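How do I find out what was in my building in the early 1900s?

Posted in Local History & Old Newspapers
2019-02-20

My sister and I bought a narrow brick building on the main street in Clemudby, and the seller told us with great confidence that it had been a bank, a speakeasy and a funeral parlor. He may have meant all at once. The deed only goes back to 1959 in the packet we were given, and before that it just says "as previously recorded," previously where being left to the imagination.

I'd like to know what was really there, say from the 1890s up to the First World War. I've tried searching the old newspapers by street address and I get nothing, or I get an ad for liver pills that happens to have the same number in it. The town wasn't big. The 1910 census has it at 2,001 people, and I like to think the one was somebody's late baby. Surely a paper that could spend half a column on a runaway cow mentioned my building at some point?

Also, there's a painted sign on the side wall, very faded, that might say BENITEZ or might say BENEFITS. Any help welcome. I have a library card and more patience than my sister does.
– brickandregret

oldmaps_ohwell

Go to the library.

(Sorry, that came out shorter than I meant. Ask for the fire insurance maps. They show every building on the block and usually say what it was used for, like "Gro." for grocery or "Sal." for saloon. Small towns didn't always get mapped but if there was a main street worth burning down, there's a decent chance.)

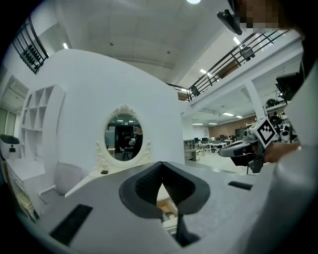
Gemma Testa
Local History Helper, member since January

You're searching by address, and the paper didn't care about addresses. In a town that size everybody knew where everything was, so the ads say "opposite the depot" or "two doors from Drakent's." If you don't know where Drakent's was, that was considered your problem. Street numbers were also changed in a lot of places, sometimes more than once, so the number on your door now may have belonged to a livery stable down the block in 1905.

What you need is names. Start at the county recorder's office and work backward through the grantor and grantee indexes. Each deed should point you to the one before it, with a book and page number. The handwriting gets worse as you go, then suddenly gets beautiful around 1890, when they must have hired a new clerk. Write down every owner, but remember that the owner often wasn't the person running the business. Plenty of landlords never sold so much as a button.

Then take those names to the newspaper. Try them with initials, with the first name spelled out, and with every misspelling you can stand. The scanned text on these sites is made by software reading smudged type, and it has its own ideas. I once spent an evening looking for a family called Vendov and found them under Vendor, Vondoy and, for one whole year, Verdict. If your wall says Benítez, search Benites, Benitz and Bonitez, and leave off the accent, which a small-town typesetter probably didn't have in the drawer.

A few places in the paper that people skip:

Delinquent tax lists. Dull, printed once a year, and they give lot and block numbers, so you can match them straight to your deed. It's also nice to learn that your building has been a financial burden for over a century.

Legal notices for liquor licenses. Applicants had to say where the saloon would be, often by lot. If your speakeasy had a respectable earlier life, you may find it there.

Election notices. This one is my favorite. Before each election the paper printed where each ward would vote, and since nobody had a spare gymnasium, they used shops, barns and back rooms. You'll see things like "Second Ward, at the harness shop of so-and-so, Main Street." I've placed 11 businesses in my own town from polling notices alone. I've also read far more about a sewer bond than any person should.

As for the bank, look it up in a state banking directory before you get attached to it. Every old brick building in America was once a bank, according to whoever was selling it. A real one usually left a vault, and a vault is hard to miss when you're carrying in a couch.

For the wall, go out right after rain or when the sun is low and coming from the side. Old paint often shows up better then. Please don't scrub it.

brickandregret

Thank you both. There's no vault, but there is a very thick closet, and I'm not ready to let go yet. Going to the recorder's office next week. They charge by the page for copies, so my sister has asked me to develop a good memory.

wardheeler59

It was a feed store. They were all feed stores. My grandfather rented out the upstairs of one to a lodge that claimed 500 members, and he said he never saw more than a dozen of them on the stairs, and none carrying rent.

But if you do get names, check the lodge notices too. They met on the second floor of everything.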